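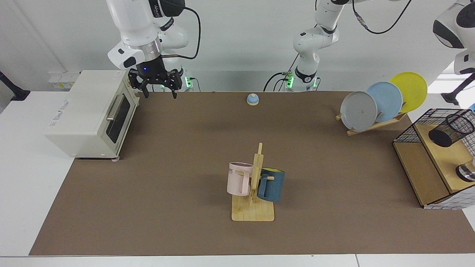
Gistovley Retro Gaming Club
Minutes of the general meeting held on 26/09/2026, upstairs room, Schumacher Hall

Chair: Adoración Collado
Minutes: Radomír Vaněk
Present: 23 members. Apologies were received by email and are filed with the sign-in sheet.

1. Minutes of the last meeting
Agreed as correct, with one change. Under item 4 the pad bought for the loan box was a wired one.

2. Loan box
The box now has 28 controllers in it. Radomír has tested all of them on the club PC. Most are fine. The older Ornolex pads have stick drift, and two have a left trigger that does not return fully. Members discussed whether to repair or replace them. New stick modules can be soldered in, but only a few members are happy doing it.
Agreed: repair the drifting pads first and keep the two with bad triggers for parts.
Action: Radomír to order stick modules. 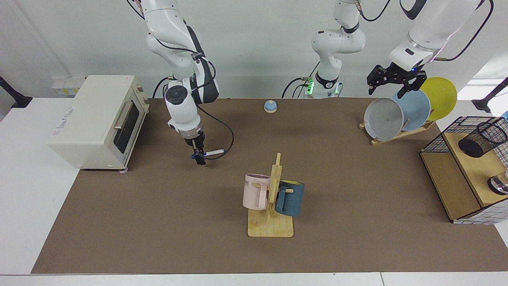 3. Grundik arcade stick
The club has had the Grundik stick on trial since February. Those who play fighting games like the buttons but find the lever too loose. Adoración said a stiffer spring had helped on her own. It was also noted that the stick is not recognised by the older console unless it is plugged in before power-on. A note saying so will go inside the lid.
Agreed: keep the stick and fit a stiffer spring.

4. Pinball table scores
The high score list was wiped when the backup battery failed. Scores written in the book will be used until the table has a new one. There was a question over an entry of 1702, which looks too low to be on the list at all. The member concerned was not present.

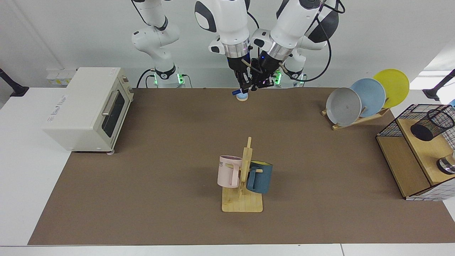
The entry stays in the book for now, and anyone adding a score should write their full name and which table settings were in use.
Action: Adoración to fit the battery.

5. Winter tournament
Three games were put forward. The puzzle game had the most votes and will be played as a knockout, best of three, with a best of five final. Own controllers are allowed if they have no turbo function, or if it can be switched off. Entry stays free for members.
A request to play on the original hardware was agreed, provided both screens are checked for lag beforehand.

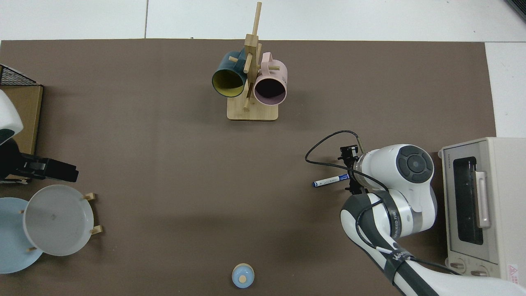
6. Any other business
The club's game database has passed 2000 entries. Duplicates still need to be merged, mostly regional versions of the same game.
Members are asked to coil cables loosely when putting them away.
The meeting closed at 9.15 pm.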